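Altitz bread knife - a proper review after a year of loaves

I bake most weekends and I'd been sawing away with the same blunt supermarket knife for years. Then Bilal Nassar brought his Altitz round for dinner, cut one slice of my rye with it, and I ordered my own before he'd gone home!

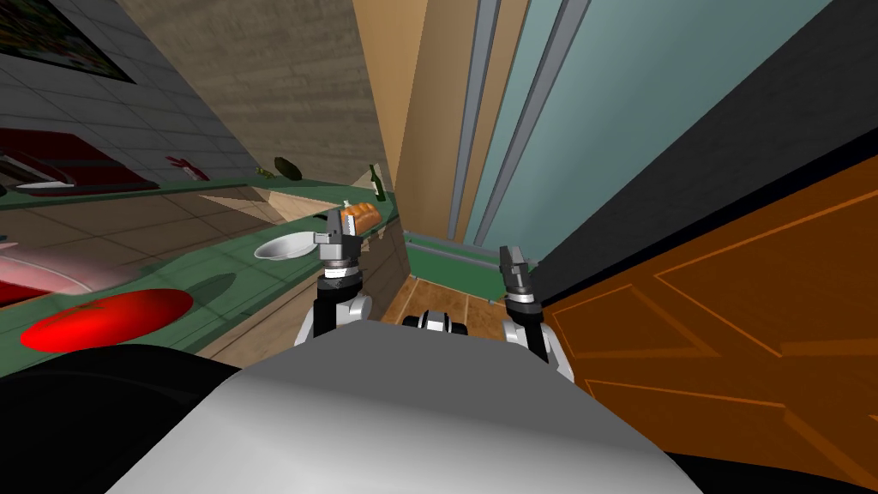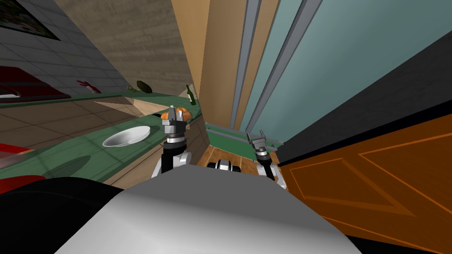
The blade is long enough for a big round sourdough, with wide, shallow teeth that bite straight into a hard crust. You barely have to press. My old knife used to squash anything soft (brioche was a disaster), and this one goes through with hardly any crumbs on the board. It does tomatoes beautifully too - I didn't expect to use it for those, but now I do all the time.

It isn't light, mind. Mine weighs 131 grams and most of that is in the handle, so it took me a few loaves to stop cutting wonky slices. The handle is also a bit fat for small hands. I tried the Gostelance at the same time, and that's slimmer and easier to hold, but it skidded on crust and I sent it back.

I paid 19 pounds for it in December and it's still as sharp as the day it came. I wash it by hand and keep it in the sleeve. Cornel Pană puts his in the dishwasher and says it's fine, though his handle has gone rather dull.

I love it. If they ever make one with a thinner handle I'll buy that as well.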